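Put the tablets down at pickup

Quick one, because I have 5 minutes before I need to be at the door.

My daughter's preschool in Enetville switched to an app this fall. Multar, it's called. Every snack, every nap, every diaper for the little ones, logged and sent to my phone. I was all for it. I like knowing things. By the second week I had 200 notifications and could not tell you one thing my kid had done.

What I lost was the two minutes at the gate. Used to be, Miss Odoi would lean over and say, she had a hard morning, she missed you, then she found the worms. That was the whole report. Best part of my day. Now Miss Odoi is looking down at a screen, because if she doesn't tap "picked up" the office gets a alert.

I don't blame her. I blame whoever decided that a four year old's day should come in as data. Apple slices, 10:15. Mood: happy face. What am I suposed to do with a happy face?

And the money. Families were each asked for a technology fee, and the school put in 1000 dollars of its own for the tablets. At a place where the aides buy their own glue. Pay the aides. Get another pair of hands in the toddler room. Any parent would feel that faster than an app update.

Yes, some of it is useful. Allergy notes, great. Late bus, great, text me. Parents who work nights and never get to the gate, they should hear from the teacher too, and a message might be the only way. Keep that part. One message, written by a person, when there's something to say.

The school over in Ernska does it with a notebook in the backpack. Two lines, some days nothing. My cousin's boy goes there and she has kept every one.

The parent meeting is in December. I'm going to ask for the gate back. Come with me if you can, bring the baby, it won't be long. 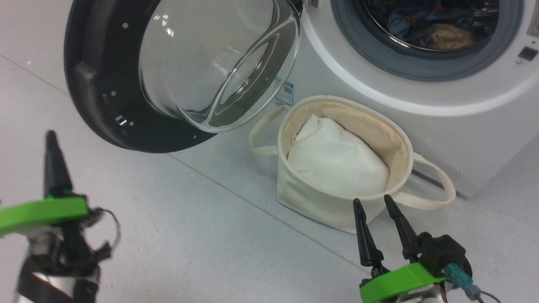 Yaa Osei | Opinion | November 9, 2021

Yaa Osei writes on schools and family life. Letters welcome, short ones get read first.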